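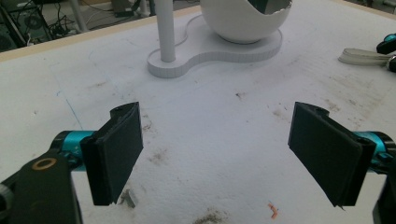

New hand-held gripper rules start Friday at Pruvon

Pruvon is putting out a new set of working rules for everybody who records with hand-held grippers, and they kick in Friday. Two pages long. Pads, tabletops, cables, logs. The old sheet was one paragraph and most people had never read it.

The rules were written by Chinyere Bashir and Arnel Ambrosio over the spring, with input from the Okonkwo workshop and the crew at Deltalholm. Bashir says the push came from an internal review of 2,936 recordings made at both sites. 600 of them had to be set aside. Not for bad handling, mostly. Missing pad records, was the main thing. The pads had been swapped and no one had written down when.

"You get to the end of a month and you can't tell which sessions ran on which pads," Bashir said by phone. "So you lose the lot. It's a pen and a notebook problem."

So pads come first. Both fingers get looked at before a session and again at the end, tips especially. Worn tips are allowed. Chips and fraying go in the log with the date, and the same pair stays on until the session is done. No changing one side only – pads go on and come off in pairs. Screws checked by hand at the same time.

That part got argued over. Ekaette Garba, who runs the benches at Deltalholm, wanted a hard limit on wear, a gauge you could hold up against the tip. Ambrosio was against it for now. Says there isnt a number anyone can defend yet, and a made-up limit would mean good pads in the trash. They settled on logging for the first 2 months, then another look at it.

Tabletops next. Loose scraps and shavings swept off between sessions. Stains, scuffs and pen lines can stay, but they have to be noted once at the start of a series and then left alone. No scrubbing a mark out halfway through. No repainting mid-series either, which did happen at Okonkwo in the winter and took a week to sort out.

"A dirty table is fine, a table that changes is not," Garba said.

Objects: anything tall or top-heavy has to be tried by hand first, before a gripper goes near it. Poles, stands, cups on a narrow foot. Printed models get a quick feel for rough edges. Spare grippers and straps can be on the table but they have to be put down in the same spot for the whole series, or taken away altogether. The draft had said taken away, full stop. Operators complained that there was no shelf within reach at half of the benches, and they were right, so it was changed.

Cables on the floor was the longest discussion. The final wording says cables and stands must be kept out of the strip where the operator walks, and that strip gets taped. Tape color is left up to each site. Funmilayo Wike, who looks after safety at Pruvon, asked for covers on every run but the budget wasn't there. She did get a stop rule: if an operator's foot catches anything, the session ends and the floor is cleared before the next one.

There is also a break rule. Operators put the grippers down for 5 minutes after each block of work, and a block is now set by the bench lead in writing instead of by whoever is in a hurry. Wrists, mainly. Wike had sore-wrist reports from both sites going back to last year.

Not covered: gloves, lighting, left-handed operators. Gloves and lighting are due in a second part. Left-handed set-ups were dropped from the draft becuase the two sites do it differently and neither wanted to switch. Expect that one back.

Plernis, which shares bench time at Deltalholm, isn't bound by the rules but will follow the table and cable sections. Babatunde Isah of Plernis said they'd keep their own pad log for now. "Ours has more columns. We'll see about merging them," he said. He also wants a bench lead from each side in the room when the two groups change over, that's still being talked about.

Short walk-through at both sites Friday, 9 a.m. Bench leads must attend, operators if they can. Printed copies will be at the benches, and the log sheets are on the back of page two. Old log sheets can be used up until the end of the month as long as someone adds a pad column by hand.

Comments on the wording go to Ambrosio. The review of the pad section is set for July.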